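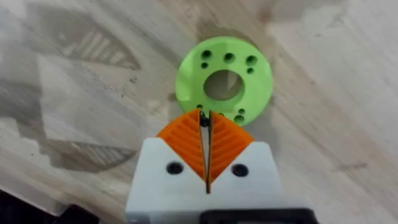 A Work Table in Good Order: Notes on Small Parts

It has been the practice of this blog to report, at intervals, on the state of the workshop at home and on the methods used to keep it in order. The present entry concerns the main table and the small plastic parts that pass across it. Readers who follow the Pundberg clock project will find the project itself discussed only briefly. A full report on the clock will be published separately.

The table

The table has a pale wood top with a faint grain, and it carries the dark specks and smudges that come with regular use. It was purchased secondhand from a school supply dealer in Pendgate. The question of whether to sand and refinish it has been raised on this blog before, most recently in March, and several readers wrote to recommend a hard varnish. After consideration, the surface will remain as it is. A light top shows up small dark screws very well, and marks of this kind do no harm to the work.

A cutting mat was tried for 20 days and then removed. The mat was green, and green parts placed on it were regularly overlooked. It has been given to Mr. Vaughn Nakamura, whose own parts are mostly black.

The discs

Much of the recent work has involved flat, round parts in bright lime green, each with a large opening at the center and smaller holes of more than one size set around it. The color was selected by Mr. Hideaki Iwasaki, who supplied the original drawing. The author had requested gray. It must be recorded that Mr. Iwasaki's choice has proved correct, as a lime green disc can be identified from the doorway.

The arrangement of the holes requires some attention. They are placed in groups, with larger and smaller holes close together, and it is easy to bring a disc to the next stage of assembly turned the wrong way. The following procedure has therefore been adopted.

Each disc is laid flat on the table, by itself, before any hardware is taken out. Loose strands of plastic are cleared from the small holes with a wooden toothpick. The larger holes are wiped with a cotton swab. A drill bit should not be used by hand for this purpose – two discs were spoiled in that manner last winter.

The disc is then turned until three of the larger holes form a shallow arc on the side away from the person seated. This is the standard position in this workshop, and all written notes refer to it. A pencil mark on the underside is permitted. Marker is not, as it shows at the edge and cannot be removed from a matte surface.

Storage

There are at present 156 finished parts of various kinds in storage. They are kept in a Veres drawer cabinet with 34 drawers, which stands beside the table. Discs are stored flat and never on edge. Ms. Genowefa Stępień has suggested that they be hung on a dowel through the center opening, and this method is now under trial in the closet. It saves a great deal of space. Its weakness is that the disc required is generally the one at the back.

Labels are written by hand in capital letters. The printed labels used previously lost their hold during the warm weather and were found at the bottom of the drawers, where they identified nothing.

End of session

At the close of each session the table is cleared in a fixed order: cutting tools first, then hardware, then plastic parts. The top is wiped with a barely damp cloth along the grain and left to dry overnight. Scraps of plastic are collected in a paper bag and sorted by color when the bag is full.

A part that is still in progress may stay out on the table, provided that nothing else does. This exception was introduced at the request of Mr. Barnabás Szilágyi, who shares the workshop on weekends and does not care to lose his place.

Correspondence

A reader asked where the small screws were obtained. They came from Horov in a box of 3,000, a quantity that was ordered in error. Readers in the Pendgate area who can make use of a portion are invited to write to the usual address, stating the number required.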